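Filed under: Clubs & Teams > Robotics > FAQ

Fultcombe Robotics Club: the questions I keep getting

Hi! I'm Widad Kanaan, and I run the after-school robotics club at Fultcombe. My inbox fills up every August, so I've put the usual questions in one place. Last updated Aug 17, 2021.

Do I need to know how to code?

Nope. If you can open a file and save it again without losing it, you're fine. We start everybody on the same worksheet, and the kids who already write Python usually skip ahead by the second meeting and then come back with questions about the part they skipped.

How many students do you take?

We have 20 places. Returning members get first pick until the end of August, then it's open to anyone in grades 8 through 12. There's a waiting list and it does move, so please put your name on it even if it looks long.

What do you work on all year?

Two things. In the fall it's small wheeled robots, mostly so everyone learns to wire things neatly (you'd be amazed how many "code problems" are a plug that's halfway in). After winter break we move over to the two-arm table, and that's the one everybody asks about at open house.

What does the two-arm table do?

The big project this year is towel folding. Two arms, one square towel, and a program that has to get both of them to cooperate. It sounds easy and it's really, really not – cloth never lands the same way twice, so you can't just record one good fold and play it back forever. Students work in pairs, one on each arm, and they argue a lot, which I've decided is part of the curriculum.
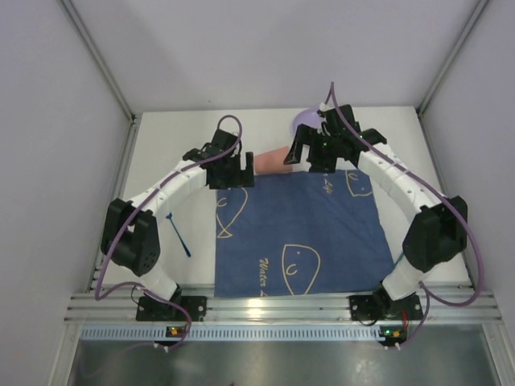
Both arms over the fish towel, with the blue spoon off to the left.

Why a towel with fish on it?

Plain towels are hard to talk about! With a print you can say "grab it by the fish with the tail pointing down" and your partner knows what you mean. Also I like fish.

Can students touch the arms?

Yes, once they've done the safety sheet. Power off before hands go in, hair tied back, no dangly sleeves, and whoever is at the keyboard says "moving" out loud before anything moves. I'm strict about that last one and I'll send you out to the hallway over it.

Is there a competition?

There is – we enter the Trovier Challenge in the spring. It's optional. Last year our team scored 1,039 points and came home very pleased with themselves. Teams need at least four people, and I'd like to send two teams this time if enough of you are up for it.

What does it cost?

$112 for the year, which covers parts, the T-shirt and competition entry. If that's a problem, email me and we'll sort it out quietly. Please don't let it stop you from signing up.

What should I bring?

A notebook (paper!), closed-toe shoes and a snack. We have 10 laptops to share, so bring your own if you've got one you trust.

My kid missed the first few weeks. Too late?

Usually not. Send me a note and I'll tell you where we are.

Contact: Widad Kanaan, Fultcombe Robotics Club | © 2021 | Back to top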